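Search this site Search Go

Jalto gets a new pose tracker, and I finally got some sleep

If you've been running Jalto on a hand-held gripper at home, you already know the pain I'm about to describe. You do a nice slow demonstration over a table, you load it up, and halfway through the path takes a little hop sideways, as if the table had been bumped. The August release is out, and the hop is mostly gone. I've been on it for a good while now and I'm pretty happy!

The big change is in how Jalto works out where the gripper is. The old tracker picked its corner points wherever it found strong contrast, and when your camera rides on the gripper, guess where the strong contrast is? On the fingers. They move with the camera, so every point on them tells the tracker that you're standing still. Wood grain made it worse (long soft lines that look the same if you slide along them), and I have a whole workbench of that stuff.

The new one asks you for a finger mask first. You open and close the jaws a couple of times over a plain surface, Jalto learns which part of the view belongs to the tool, and after that it leaves those pixels alone. Then it spends its effort on whatever is left, even faint stuff like a curve in the grain, and leans on the motion sensor when there isn't much to go on.

I ran the same 46 demonstrations through both versions. The old tracker lost its place in 22 of them. The new one lost its place in three, and all three were me whipping the gripper around much faster than I should. Processing is slower, I'll give you that. My usual batch went from 100 seconds to 275 on the same laptop, which is long enough to make a sandwich but not long enough to eat it. There's a switch called "quick pass" that gets some of that back, though I noticed more wobble near the ends of the paths with it on.

A few other things in the release that I liked: the planner now warns you before it throws away a path instead of after, the replay window remembers your zoom (yay!), and the Watex exporter writes its timestamps in the same units as everybody else. If you wrote a script to fix those timestamps, take it out before you upgrade. I forgot, and spent an evening wondering why every motion was over in a blink.

Rashidi support is still marked as experimental. I tried it once, it crashed on loading, and I went back to the regular format. The folks on the Brallenow mailing list say a fix is coming, so maybe hold off if that's your setup.

Old masks won't carry over, so plan on making a fresh one. Keep the jaws over the table while you do it, and don't worry if there's not much on it.
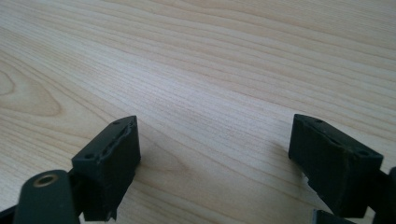 Open jaws over wood grain, both times.

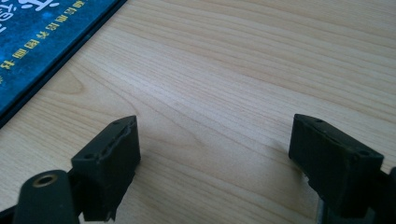
Issue 22 | Page 46

One last tip on masks: if you swap fingertips, make a new mask, even when the new tips look identical to the old ones. Mine were off by a hair, and the tracker grabbed onto that thin strip of plastic and drifted all afternoon. The settings page has a "show mask" box that lays the mask over your recording, and I leave it checked now.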